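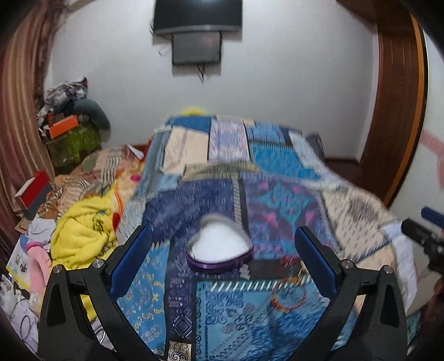

# Chapter 2: The Bed Is Not a Shelf

Every household has one surface that collects whatever has no better place to go. In kitchens it is the end of the counter. In bedrooms it is the bed, which is large, flat, soft, and at a convenient height for people with their hands full. A patchwork quilt makes matters worse. Set a small item down on all those blues and paisleys and it may be found in June.

This chapter deals with clearing and making a bed that has been put to other uses. You will need the sorting method from Chapter 1 and a place to put things, a requirement that earlier editions forgot to mention.

We begin with small items: tags, bracelets, trinket boxes, anything that would vanish into a fold. They come off first, by hand. The popular alternative, known in the trade as the Vosard shake, consists of lifting the quilt by two corners and hoping. It clears a bed in seconds and moves the work to the floor.

Blankets come next. A blanket that has been bunched up is neither put away nor in use, and it will hold that position for weeks if allowed. Fold it or spread it. Section 2.3 covers folding for one person, including the part where the chin is involved.

Last come the stacks in the corner. Boxes on boxes with clothes on top are a perfectly sound arrangement until you want something from the lowest box. The Pimell household survey logged 3563 such stacks and found that 408 had a cushion propped against them. The survey did not ask why, and we won't guess.

By the end of the chapter you should be able to:

- clear a bed without losing anything smaller than a sock
- fold a blanket alone
- square a patchwork quilt using its seams
- restack a corner so the box you want is on top

Before reading on, go and look at your own bed. Write down what is on it. Leave it there for now; you'll need it for Exercise 2.1.

## 2.1 Small Things First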